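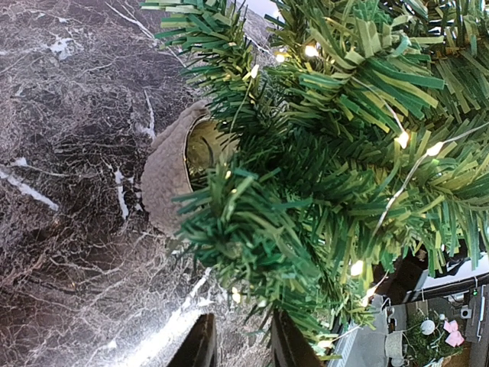

Nhi Tôn joined Oteck as a trainee in the accounts office and now leads the small team that looks after its tenants in Perness. She spoke to the newsletter on 26th January, shortly after the new repairs service opened to all households on the Hnatiuk estate.

The old arrangement, she explained, had been designed for a much smaller landlord. A tenant with a dripping tap telephoned a central number, received a reference and waited for a letter. "The letter gave a date, and the date was often one the tenant could not manage," she said. "We then sent another letter. I have seen files in which the correspondence ran to eight sheets and the work itself took a plumber less than an hour."

Under the new service, tenants agree a morning or an afternoon during the first call. Urgent faults, including loss of heating and blocked drains, are to be attended within 2 hours. Other repairs should be completed within five working days. Ms Tôn accepts that the second of these targets will be the harder to meet.

"Joinery is our difficulty," she said. "The window frames on Merniline Road are an unusual size and each one has to be made up. We have told residents there that they may wait longer, and we have written to each of them with the name of the person dealing with it."

The service was tried from August in 100 homes. Asked what had changed as a result, Ms Tôn mentioned the telephone script, which staff had found too long, and the satisfaction form, which tenants had found impertinent. The form now has a single question and a space for comments. Older residents also asked that operatives ring the bell and wait, as several had missed visits while making their way to the door. The instruction to wait is now printed on every job sheet.

She was less certain about the online booking page. "It is well used in the evenings, and I am glad of it, but I would not wish anyone to feel pushed towards it. The telephone line stays open until eight."

Ms Tôn grew up in a rented flat and remembers her mother keeping a notebook of calls to the landlord beside the kettle. She keeps one herself at the office, and reads from it at the monthly meeting with contractors. The next meeting will take up the matter of gutters, on which Perness residents have already sent in a good many letters.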